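Still No Morocco

Friday, May 22, 2020

Quick one tonight, dinner is on the stove.

So the June trip is off. Got the email from Vanum at lunch. Six of us were booked, 78 days of planning down the drain, and what they're offering is a voucher. A voucher! Good for any departure they run, whenever they run one. No date on that either.

I called. On hold forever, same flute song over and over. Finally got Vilgot Kvam, who was very nice and could not do a thing. The land part is run by El Fassi and they already have our deposit — $300 each — so he has to ask them and they have to ask the hotels. He said give it 30 days. Fine.
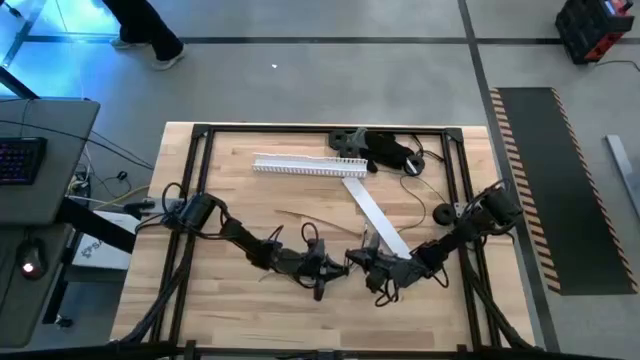
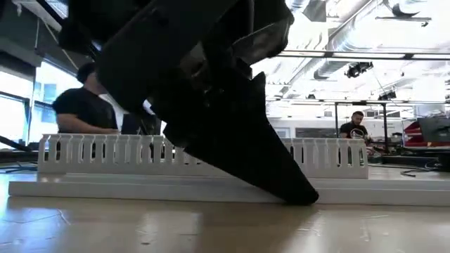 What bugs me is the flights. Booked those seperately, my own dumb idea, saved a little money. Airline says they havent cancelled yet so no refund. If I cancel first, I lose it. So I wait. My sister says wait. Everybody on the forum says wait.

Anyone here used a voucher from a small operator? Did they honor the old price? And is it in your name only or can you hand it to somebody else — my aunt wants out completely, she's done with the whole thing, wants a cabin by a lake and no airports.

Me, I still want the train to Fes and the mint tea. Guidebook is back on the shelf with all the sticky notes in it.

Will post when I hear from Vilgot. Rice is boiling over, gotta run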